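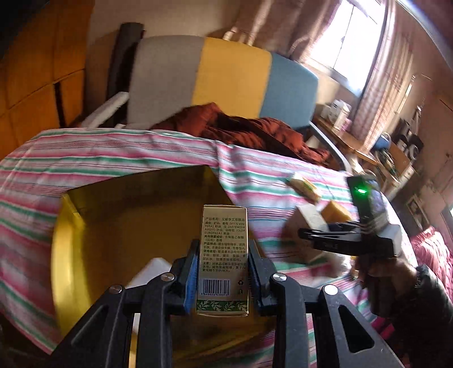 Janaína Seixas asked at the last meeting whether a project on words like "discrimination" and "prejudice" could ever show results, and whether the grant was paying for opinions. It was a fair question, and part of this report answers it.

Work since the last report

The reading group met 6 times at Vasgate. Each session took one pair of terms: judging and condemning, treating differently and treating unfairly, and so on. Brock Wong kept the notes. We found that people often agreed about a case and still disagreed about what to call it – the second disagreement was usually the louder one. The draft chapter on unequal treatment has been rewritten to start from that point.

The Elora survey closed with 1055 replies. Hiyori Tsuji has coded about half of the written answers. Coding is slower than planned; the category "unfair but allowed" had to be split and the early answers redone.
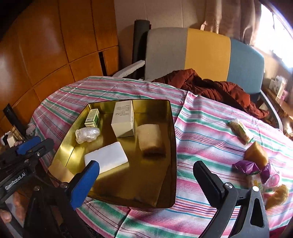 Spending

We have spent 2124 dollars on room rental and printing. Nothing has been drawn from the travel line.

Next steps

Ademir Lins will finish the second chapter in May. The survey coding should be done by then too. We ask that the remaining travel money be moved to coding hours.

Nivaldo Nogueira
Damasceno Project
2018-03-29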